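### 4.2 Valuing a controlling stake in a private holding company

Published net worth figures for owners of private holding companies rest mostly on one item, the controlling stake. We valued the stake in Shearer, the parent of Costeo (grocery wholesale) and Zidlow (cosmetics), from its July accounts. Each subsidiary was priced on the earnings multiple of its listed peers. Parent debt was then deducted, and the owner's share taken at 80 percent.

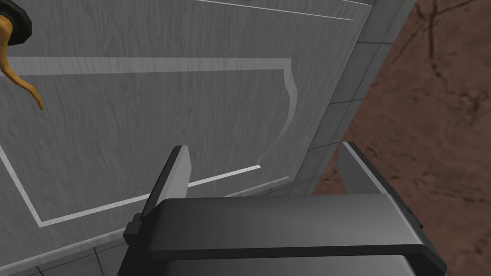

Why is debt deducted at the parent level and again at each subsidiary? The two layers are separate claims. Lenders to Costeo are paid from Costeo's cash before any dividend moves up, and lenders to Shearer are paid from those dividends before the owner receives anything. A loan from parent to subsidiary is removed from both sides so that it is counted once.

The peer group held 14 listed companies. We dropped 2 of them, both under a takeover offer at the valuation date, as the offer price already included a premium for control. The median multiple of the rest was applied without adjustment for size.
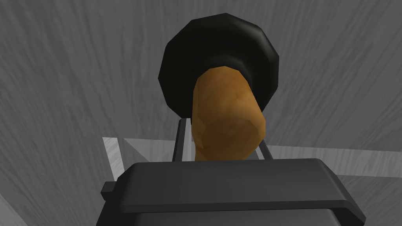
A discount for lack of marketability was applied next. Press rankings often leave it out, and the resulting figures run high. In our base case the discount falls on the equity value after debt - applying it to the gross asset value would mark down the lenders' claims as well.

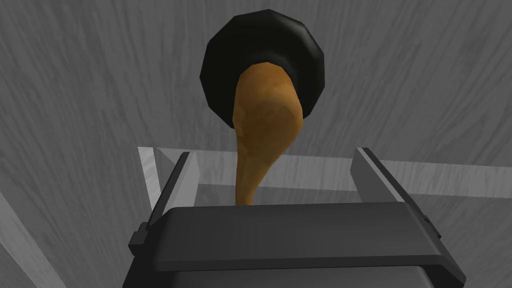 Niall Paterson argued that a controlling owner can force a sale and should bear a smaller discount than a minority holder. Agnes Niven agreed on the principle but noted that the Zidlow loan terms require lender consent to any sale. We kept the discount and report the result without it in the appendix.

Figure 4. Simulated view: gray tiled wall with a small framed picture, white marble floor.

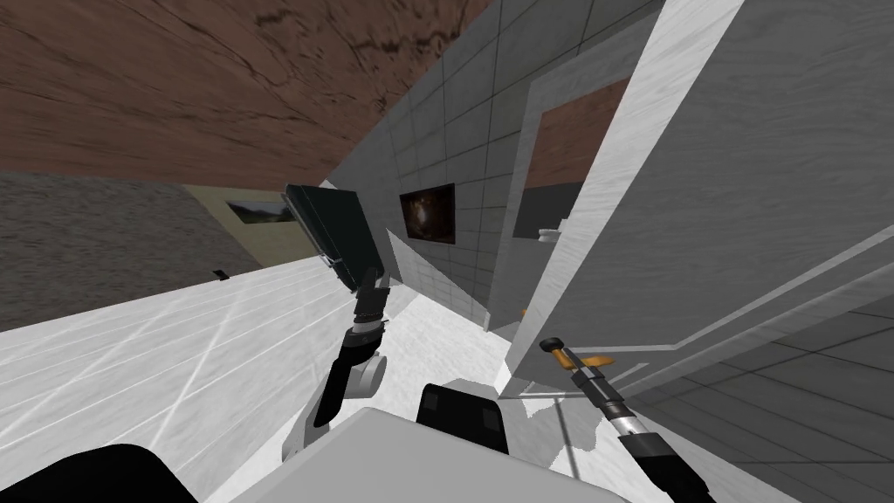 How are personal assets outside the company treated? Real estate and art are entered at the last recorded purchase price, less any registered mortgage. Personal guarantees given to Ninport, the main lender, are not deducted unless they have been called, and they are listed separately.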